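Microwave Use and Care in the Shared Rooms

Residents and staff at Darnberg are reminded that the microwave ovens in the shared rooms are available at all hours and are cleaned by those who use them. The Stoica building now has 3 shared rooms with a microwave, and the facilities office received 291 comments on these rooms in the spring survey. A large share of them concerned food left inside the ovens and cords left across the floor.

The following practice applies from June. Food is to be covered before heating. Spills on the turntable are to be wiped up as soon as the glass has cooled, and the door should be left open for a few minutes afterward so that steam can escape. The turntable may be lifted out and washed in the sink with ordinary dish soap. Scouring pads and oven sprays are not permitted – they damage the interior coating.

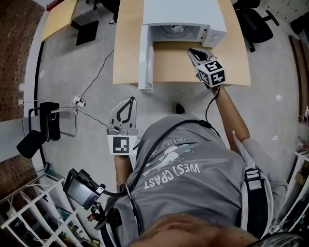 A white microwave oven with its door open, showing the round turntable inside.

Tables holding a microwave are to be kept clear on the side toward which the door swings. Bags, mugs and paperwork should be placed elsewhere, and nothing is to be stored on top of the oven. Chairs should be returned to their tables after use.

Users are also asked to pay attention to power cords. Cords that cross a walkway should be moved against the wall where their length allows. Microwaves must be plugged directly into a wall outlet, and power strips are reserved for low-power equipment. Shorter cords and floor covers have been ordered through Storent and will be fitted room by room.

Faults may be reported to the facilities office until 9 p.m. through the Zerkero request page, under "Kitchen and Appliances." Please give the room number and unplug the oven if this can be done safely. A replacement will be provided while repairs are carried out.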